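What the Hands Leave Out

My aunt Rehema Nyanda taught driving for most of her working life, and she liked to say that the road was the real teacher and she only held the clipboard. I think of her whenever somebody tells me a car can learn to drive by watching a person do it.
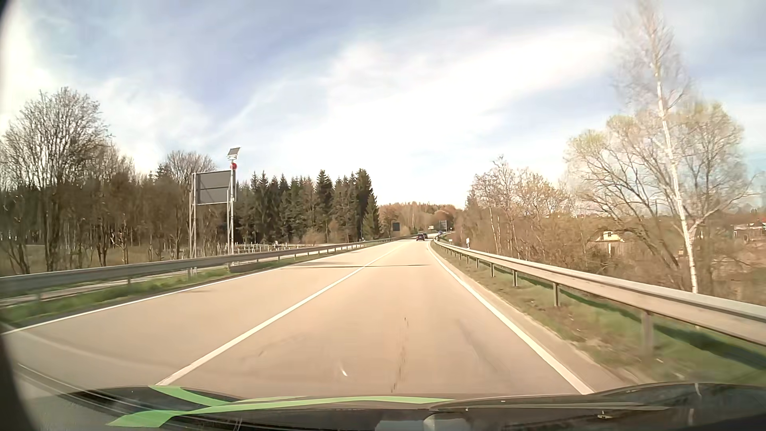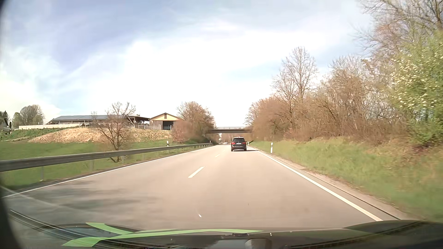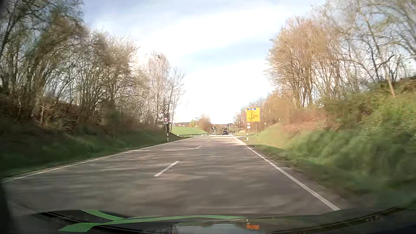 I'm fond of the idea, I should say. At Irnwood we do much the same with the Mushi arm, where Subira Lema guides it by hand through a job, over and over — about 200 times for folding one towel — and the arm gets the hang of it. She also steers it from the next room with a pair of handles, and I could happily watch her all afternoon.

But a recording of good work is mostly a recording of nothing going wrong. Rehema let her students drift a little wide before she said a word, so they'd learn the coming back as well as the staying put. Subira has started doing this too, beginning some rounds with the towel bunched up or half off the table, and I wish more people who teach machines would spend their patience there. It's slow, and it makes for untidy numbers at the end of the month.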